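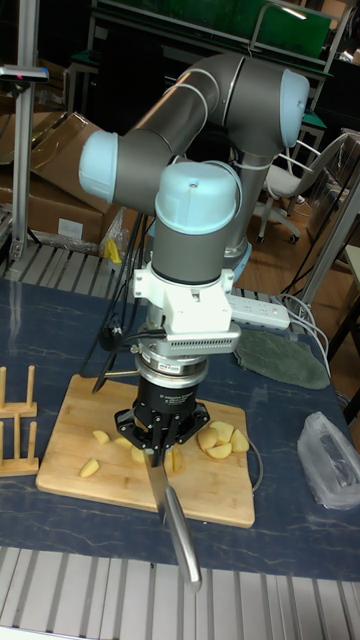 3. What the river books left behind

By Isamu Amano, May
Print | E-mail this

I started this part of the work with a box of paperbacks. Diarmuid Breathnach, who taught in Pluldale for most of his life, lent me his copy of Quinlan's book on the Clumura marshes, printed in 1968 and held together with tape. I read it twice, and then I wanted to know who else had.

So I wrote to people who'd joined the marsh campaign before 2000 and asked what they were reading back then. I got 92 letters back, which was a lovely surprise -- my mailbox isn't big!
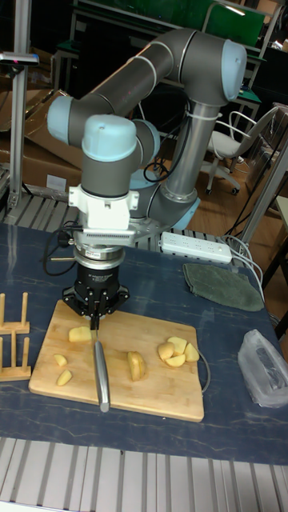 Of those, 89 named a book of some kind, and plenty of them named Quinlan. What I hadn't expected was how many had only read the chapter on eels (it was handed out at meetings as a stapled copy). One woman could still recite the first page over the phone.

I don't want to claim the book saved the marsh. People were already angry about the drainage plan, and memory is a slippery thing to lean on. I come back to that in Section 4.

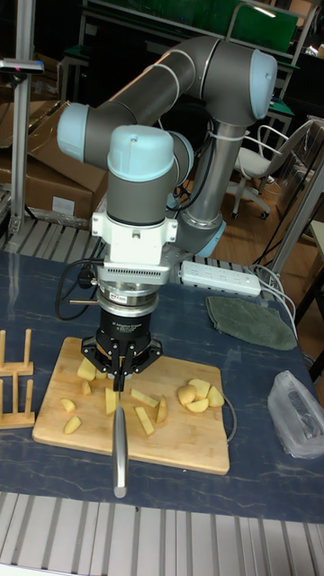

Figure 3. Arm with gripper over the work table.

4 comments | 12 shares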